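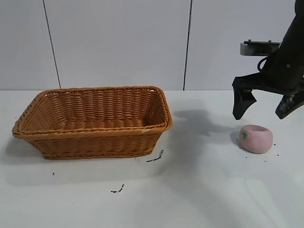 Zusanness wrote that before anyone can help you with proofing, they need to know how warm your kitchen is, and she's right, so I'm putting it all down properly this time.

My sourdough spreads. I bake one loaf a week, and up until January it came out tall and round with a nice ear on it. Now I tip the dough out and it slumps across the parchment like a pancake, and what I get after baking is something you could use as a doorstop, though my husband is kind and eats it with soup. I use 627 grams of dough per loaf, bread flour with a spoonful or two of rye, and my starter is the same one I've had for years. The kitchen is 66 degrees in the morning and gets up to 72 once the oven is on. I let the dough rise on the counter for 9 hours while I'm at work, then shape it and put it in a basket in the fridge overnight. I have tried less water. I have tried a different flour from the mill store. I've lost three loaves in a row now and I'm getting discouraged. What should I change first?

Kartha
19th February

Bình Vi

Oh Kartha, I feel for you, I had a whole winter of flat bread a while back and I remember standing in front of the oven door just wishing at it. Please don't throw out your starter yet, which is what everybody tells you to do!

I would look at those 9 hours first. You say 66 degrees in the morning, but what is it at lunchtime, when you're out? If your heating comes on in the daytime (ours does, my mother-in-law likes it toasty) the dough could be sitting at 74 or 75 for a good part of the day, and by the time you get home it's gone too far. Overproofed dough feels lovely and soft and full of air, and then it simply has no strength left to hold itself up. If it's very sticky when you shape it, and tears instead of stretching, I'd be fairly sure that's your trouble.

So on a day off, mix it at the same time you always do and stay home with it. Put a bit of the dough in a small straight-sided glass with a rubber band around it at the starting height. When it has gone up by half, shape the loaf, no matter what the clock says. Mine is usually ready well before I expect it to be.

The other thing is shaping. Do a loose round first, leave it on the counter under a towel for twenty minutes, and then do the real shaping, pulling it toward you so the top goes tight. Dust the basket with rice flour if you have any. Wheat flour soaks in and the dough grabs on, and then you lose all your nice tension getting it out.

If you can't be home, use half the starter and cooler water and see how that goes. Write back and tell us, I really want to know!

Gudix

Get a dutch oven.

Carar

I agree with most of what Bình Vi says, but I'd check the starter too. Feed it and see how long it takes to double. Mine got slow and sour when the weather turned cold, and three days of feeding it twice a day put it right. Also, are you baking straight from the fridge? I used to let mine warm up on the counter first, as my old cookbook said to, and it flattened every time. Cold dough is much easier to score and it holds its shape better going into the oven. Preheat longer than you think you need to.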